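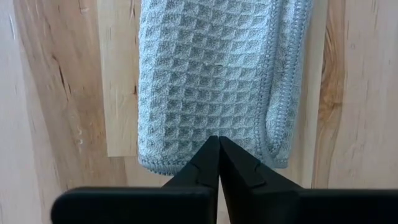
Kwaku Atinga holds that waffle weave should never be folded at all, only hung, and that the people who fold it are the same people who complain that it stops absorbing after a year. He wrote this under my last post on kitchen cloths and I have been testing it since.

Blog / Household / Laundry and linen

I don't agree with him, but part of what he says is right. A waffle-weave microfibre towel is a grid of small recessed cells with raised ridges between them. The extra surface is the reason to buy one. Press the ridges flat for long enough and the cloth behaves more like an ordinary flat-weave one, at least until the next wash. Whether a fold counts as pressing depends on how many layers are on top of it.

Some background. I keep two kinds of towel in the house: waffle microfibre for glassware and the car, and striped towels for everything else. The microfibre came from Akness and is the blue-grey one with the darker border. The others are mixed. For a long time all of them went in one drawer, folded in half three times, and the drawer didn't close properly.

Borders

The border is where most of the trouble is. On this type of cloth the edging is a narrow, tightly woven strip, denser than the body. It doesn't shrink or stretch at the same rate as the waffle, so after enough washes the fabric just inside it starts to bunch. You get soft vertical creases running alongside the stitching when the cloth hangs, and the corners curl. The outer edge of the hem goes slightly ragged as well.

You can't iron this out. Microfibre is usually a polyester blend and a hot iron will glaze it. What does work is tension while the cloth is still damp:

1. Take it out of the machine as soon as the cycle ends.
2. Hold it by two corners of one bordered side and pull sideways, firmly, once.
3. Turn it and do the opposite side.
4. Hang it from a short edge with the border running vertically. Leave the bottom hem free.

I tried pegging the bottom hem with weights. It left dents in the cells that were still visible two washes later, so I stopped.

Washing

Warm water, liquid detergent, no softener. Softener coats the fibres and the cloth starts pushing water around a glass instead of picking it up. Keep microfibre away from cotton terry, as it collects lint along the ridges and the lint does not rinse out. I run the microfibre as a separate small load and use half the detergent I would use for cotton. I spin at 500 rpm, which is the lowest my machine will go. At higher speeds the border comes out twisted and step 2 above takes longer.

Tumble drying is fine on low. On high it is not, for the same reason as the iron.

Folding

My requirement was a fold with few layers that stands on edge in the drawer. Halving three times gives 8 layers, and the innermost ones get a hard crease. Folding in thirds lengthwise and then in half gives six layers and a wider bend. The result is a long bundle first, then a block. If the long bundle is crumpled when you make the last fold the block won't stand, so the second stage is where to spend the time. Smooth it from the centre out to the ends with the flat of the hand. Working from one end to the other only pushes the slack along.

The surface matters. On a bedspread the cloth drags and the thirds come out uneven. On smooth wood it slides and can be squared up.

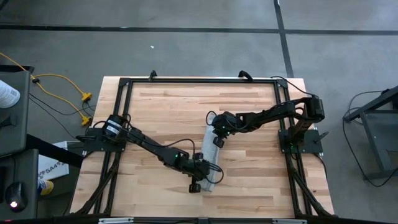 Lies Jacobs asked whether the long bundle could be rolled from one end and the last fold skipped entirely. It can, and for striped cotton I would say it is the better method. A roll has no hard crease anywhere and the stripes tell you immediately if you have gone crooked. For waffle weave I found the roll unwound in the drawer, because the cells give it some spring. Kwesi Nyarko puts a rubber band around his. I did that for a month and the band left a waist in every cloth.

Butcher block is a good surface for either method. The joins between the strips are straight, so you can lay one long edge of the cloth against a join and use it as a guide. Oil the wood well ahead of time and let it cure before any textile goes on it. I did mine in October and waited two weeks.

The drawer

Once everything stood on edge the drawer closed. Internal depth is 135 mm and the folded blocks clear it with a little to spare. The dividers are the plain adjustable ones sold at the hardware place in Festville. I set them so the microfibre has its own section at the front and is not squeezed. The section should be slack enough that you can pull one block out with two fingers and the neighbours stay where they are. If they come with it, take one out and store it elsewhere.

As to Kwaku's claim, I hung one waffle cloth and folded another in thirds, both bought together and washed together, and used them on alternate days. After the first few weeks I could not feel a difference in the ridges. The hung one had a small dent near the top where the hook had been. The folded one had a faint line across the middle, which went in the wash. Absorption seemed the same on glasses. I have not tested either on the car yet.

Abena Wumbei has asked for the same comparison on linen. I only own one linen towel, so that will have to wait until I buy a second.

Filed under: Laundry, Kitchen linen, Storage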